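Senda Teaching Labs – Drurdale site
Progress report to the Gaditz Fund, second period

Spending to the end of March stands at $2,730 against the small equipment line. Most of that went to glassware and the bench coverings. The rest of the line is uncommitted, and I would like to keep it that way until the questions below are settled.

The application promised that a standard beaker set would cut breakage and speed up the pouring exercises. I can report on the first half of that promise only. We bought 127 pieces and have written off 19. Our old stock was never logged properly, so the comparison the Fund asked for can't be made. Anyone who tells you the new glass is tougher is guessing.
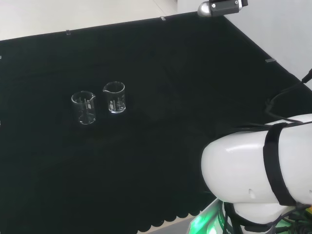
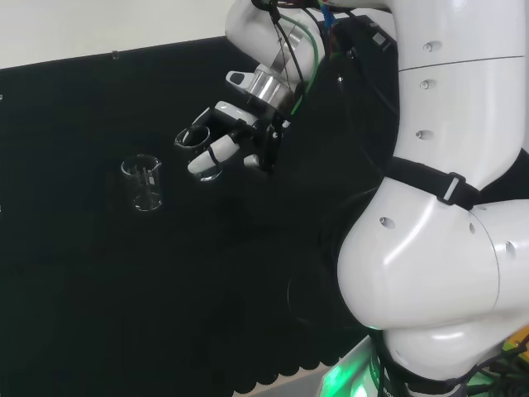
The choice of bench covering has taken more of our time than the glass has. Tlapale, our partner site, argued for black cloth on the grounds that clear glass is easier to find against it. I had my doubts, and I still have some. The outline of a small beaker does stand out well on black, and so do the highlights along its wall. The faint white graduation marks are another matter. They can be made out, but I would not want a beginner reading a volume from them at arm's length. The cloth was sold to us as a help with measuring, and on that point the case is thin.

Clips along the edge were a late addition to the budget and a cheap one. I have no complaint about them so far, though a cloth that needs clips is also a cloth that can be pulled, with everything standing on it. Drurdale wants to move all benches over by June. I have asked them to hold off.

Of the 40 practice sheets planned for this period, all are written but few have been tried with a class. The two-beaker transfer sheet is the furthest along. Its instructions on where to grip are still too vague – "hold firmly" is not an instruction – and I have sent it back for a rewrite.

Next period we will log every breakage by bench covering and try one set with darker printed markings. No further money is requested.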